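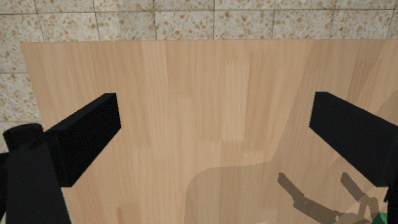

## 4. Oiling your Hornard tabletop for the first time

Congratulations, the hard part is over! Your legs are bolted on, the top is level, and all that's left is to give the wood its first coat of Teltetti hard oil. Please don't skip this, tempting as it is to put the kettle on and start using the table right away. Bare wood drinks up coffee and red wine faster than you can find a cloth.

You'll need the 200 ml tin from the accessories box, two lint-free cloths, a sheet of fine sandpaper and a pair of gloves. Pick a room that's comfortably warm, and open a window if you can.

1. Wipe the top with a barely damp cloth and let it dry completely.
2. Sand lightly, always along the grain, until the surface feels smooth under your palm. Go easy at the corners, where it's very easy to take off more than you meant to.
3. Vacuum up the dust, then wipe again with a dry cloth.
4. Stir the oil (don't shake it, or you'll be chasing bubbles all afternoon) and pour out a puddle the size of a large coin.
5. Spread it thinly along the grain, working from one end of the table to the other.
6. Wait 10 minutes, then buff off everything that hasn't soaked in. Shiny patches mean there's still oil sitting on top.
7. Leave overnight and repeat steps 4 to 6.

**Caution:** Cloths soaked in oil can heat up and catch fire all by themselves. Lay them flat outdoors to dry, or drop them in a bucket of water. Never ball them up in the trash.

**Note:** Do the underside too, even if one coat is all you have the patience for. A top that's oiled on one side only may cup as the seasons change.

Light use is fine after the second coat has dried overnight, but hold off on hot dishes and wet glasses for 25 days. If you run out of oil, ask our Bumville shop for refill number 755.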